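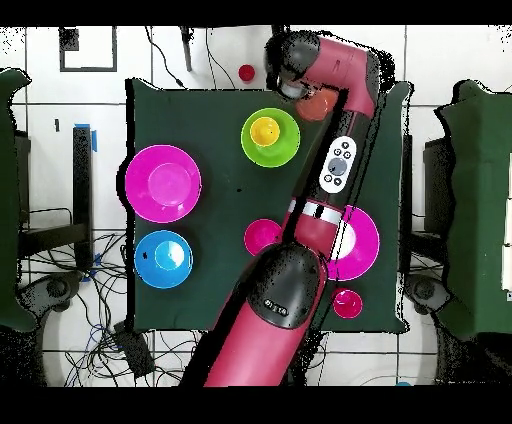

Red arm over the green mat, white tile floor.

Stillonmont Civic Forum
Elections and Local Government > Counting and Certification
Thread: Should the county move the provisional ballot review ahead of the canvass?

charter_reader
Posted March 5, 2025

I wish to open a discussion on the proposal now before the county board to move the review of provisional ballots to the period before the canvass begins. At present the two run side by side. The draft rule would require every provisional ballot to be accepted or rejected before the first precinct return is checked against the machine totals.

The proposal was prompted by the council race in the Cisel ward last fall. On election night the leading candidate was ahead by 16 votes. The number of provisional ballots outstanding was given to the public as 972 across the county, without any breakdown by ward. For nine days residents of Cisel did not know whether the ballots still in question could change the result. In the end the margin narrowed and the outcome stood, but the delay did real harm to confidence in the office.

I support the draft rule. I would ask members to read section four before replying, as most of the discussion at the public session concerned sections that have since been struck.

teno_precinct_clerk
Replying to charter_reader

I have served as a precinct clerk in Teno for several cycles and I must respectfully disagree.

The review of a provisional ballot is slow work. The staff must establish whether the voter was registered, whether the voter was at the correct polling place, and whether a mail ballot under the same name has been received. That last question cannot be answered until the mail ballots have all been logged, and the deadline for mail ballots falls after election day. If the canvass must wait for the review, and the review must wait for the mail, then the canvass will begin with very little time left before the date on which the board is required to certify.

Section four does not address this. It gives a starting date for the review and says nothing of the logging of mail ballots.

charter_reader
Replying to teno_precinct_clerk

The point about mail ballots is a fair one. I had read section four together with section seven, which allows the board to continue the review in parallel where a mail ballot "remains in transit." I took that to cover the situation you describe. Do you read it differently?

teno_precinct_clerk
Replying to charter_reader

I do. "In transit" is not defined. A ballot that has arrived at the office and has not yet been logged is no longer in transit, and that is the ordinary condition of most of them in the first week. A definition would settle the matter. I raised it in writing in September, when the first version was circulated, and the wording has not changed.

riverside_voter
Replying to charter_reader

May I ask why the breakdown by ward was not published on election night? The poll books are kept by precinct. Every provisional envelope carries a precinct number on its face. It seems to me that the anxiety in Cisel came from the form in which the number was given, and that the order of the work had little to do with it.

old_quorum
Replying to riverside_voter

The breakdown was available. I attended the count as an observer for one of the candidates and I asked for it at the desk shortly before midnight. I was told that the figures by precinct were considered preliminary and could not be released until the envelopes had been sorted a second time. The county total was also preliminary, and that was released without hesitation.

I do not suggest any ill intent. The staff were tired and were following the instruction they had been given. The instruction should be changed.

riverside_voter
Replying to old_quorum

Thank you. In that case I would support a short rule requiring publication by precinct at the close of the count, marked as preliminary, and I would leave the order of the review alone.
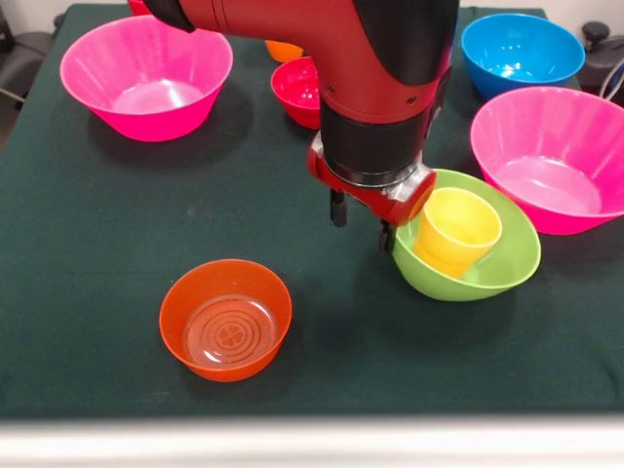

Anitha Kurup

Replying to riverside_voter and others

I have followed this thread with interest and would like to add some background, as I sat on the working group that prepared the first version of the draft.

The working group considered three arrangements. The first was the one we have now. The second was the one in the draft, with the review completed before the canvass. The third was a split review, under which provisional ballots cast in the voter's own precinct would be decided first and those cast in another precinct would be decided during the canvass. The third was favored by most of us. It was set aside at a late stage on legal advice that voters in the two groups might be said to receive unequal treatment.

I was not persuaded by that advice then and I am not persuaded now. Every ballot would be held to the same standard. Only the date of the decision would differ, and it differs already from one envelope to the next. I accept, however, that the board was bound to take the advice seriously, and that a challenge after a close race would be costly.

On the matter of timing, I would ask members to look at the county's own return for the last general election. The office received 1387 provisional ballots that year, and the review was finished with two days remaining before certification. Had the canvass been required to wait, it would have had to be completed in those two days. I do not believe it could have been done with proper care. For that reason I signed the minority note attached to the draft.

The question of publication by precinct was never put to us. It should have been.

charter_reader
Replying to Anitha Kurup

I am grateful for this account. I was not aware of the minority note. It does not appear in the copy of the draft posted on the county page, which ends at the signature sheet. Could you say where it may be read?

Anitha Kurup
Replying to charter_reader

It was filed with the board clerk as a separate paper and is listed in the agenda packet under attachments. I will ask that it be added to the page with the draft.

hillcrest_independent
Replying to Anitha Kurup

With respect, I think members are giving too little weight to the principle behind the draft. A canvass is meant to be a check on a finished count. When the provisional ballots are still being accepted, the count is not finished, and the canvass board is checking a number that will move. In a race decided by a handful of votes, each addition made after the canvass has begun looks to the losing side like a favor to the winner. I heard this said in Cisel more than once — by supporters of both candidates.

If the calendar is too short, then the calendar should be lengthened. The certification date is set by county ordinance for local races and the board has the power to ask for a change.

teno_precinct_clerk
Replying to hillcrest_independent

The board may ask for a later date in local races only. Where a state office appears on the same ballot, as it does in every general election, the state deadline governs the whole return. We would then have one calendar in some years and another in the rest, and clerks would have to be trained on both. I would not welcome that.

I also do not agree that the canvass checks a number that moves. The precinct returns are checked against the machine totals, and provisional ballots are not in the machine totals until they are accepted and scanned as a separate batch. The batch is then canvassed by itself. Observers are entitled to be present at that step, though in my experience few attend.

hillcrest_independent
Replying to teno_precinct_clerk

I had not understood that the batch was handled separately. I withdraw that part of my comment. I maintain that the public does not see it in that way, and that a procedure must be understood in order to be trusted.

old_quorum
Replying to hillcrest_independent

On that I believe we all agree. A one-page notice on election night, setting out what is still to be counted and in what order, would have answered most of the questions I was asked in the parking lot.

iyer_road_resident
Replying to old_quorum

I live on Iyer Road, where the boundary between Cisel and the next ward runs down the middle of the street. Almost half of my neighbors seem to have gone to the wrong polling place, and several were given provisional ballots without being told that another location was a few minutes away. I would ask that whatever rule is adopted also require poll workers to give the correct address before a provisional ballot is issued. The number to be reviewed would fall, and much of this argument with it.

teno_precinct_clerk
Replying to iyer_road_resident

Poll workers are already instructed to do so. It is in the handbook, in the chapter on voter check-in. If it was not done at your polling place, I would encourage you to report it to the elections office in writing, with the time of day if you remember it.

iyer_road_resident
Replying to teno_precinct_clerk

I reported it by telephone the same afternoon and was thanked for my call. I will put it in writing.

charter_reader

To summarize for members who intend to submit comments: there appears to be wide support for publication by precinct, some support for a written notice of the remaining steps, and no agreement on section four. I continue to favor the draft if "in transit" is properly defined. Comments to the board must be signed and must give a street address within the county. Those sent through this forum are not forwarded.

riverside_voter
Replying to charter_reader

I would not describe the support for section four as divided. By my reading, you and hillcrest_independent are in favor and the others who have spoken to it are opposed. I will be submitting a comment against it and in favor of the precinct figures, and I would ask that the two be voted on separately.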